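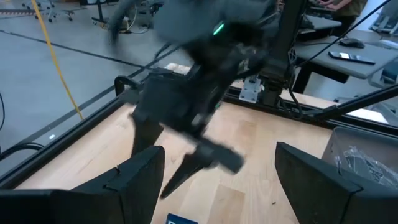
Does a longer boundary make for better club cricket?
Only on grounds that have the fielders to cover it, and most of ours don't.

The league wants every ground in the top division to push its ropes back by 12 yards before next season. The proposal went out in November and has been gathering support ever since, mainly from bowlers. I bowl a bit myself, and I still can't see it.

The argument is that batting has become too easy. Vasby made 649 runs across two weekends at Zakel Park, and apparently that settled the matter. What the people quoting the figure leave out is that the pitch was a road, one opposing side turned up with eight players, and Kwan-ho Pan was dropped three times before he reached double figures. Would a longer rope have held those catches?

Feng-yi Fu, who captains Kan, says bigger grounds reward proper running between the wickets. Perhaps they do if you are 17 and fit. Half the batsmen I play with regard a third run as a personal insult. Give them more grass to look at and they will swing harder, miss more often and walk off grumbling, and I doubt anyone will call that an improvement in technique.

Then there are the spinners, who are supposed to gain most. Sum-yee Siu bowls slow left-arm for Dollov and took her wickets last year on the smallest ground in the division. She did it by landing the ball in the same spot until somebody lost patience. I asked her whether she wanted the rope moved. She said she wanted a better deep midwicket.

I would be easier to persuade if anybody had tried it. Two or three friendlies with the longer rope, scorebooks kept, and we would have something to argue over. So far we have one hot fortnight and a lot of sore bowlers. The league changed the over limit on much the same evidence, then changed it back, and the matches in between were no closer than the ones before.

My club votes next month. I'll be voting against, and asking why the money can't go on covers, because we lost more cricket to rain last summer than to anybody's six hitting.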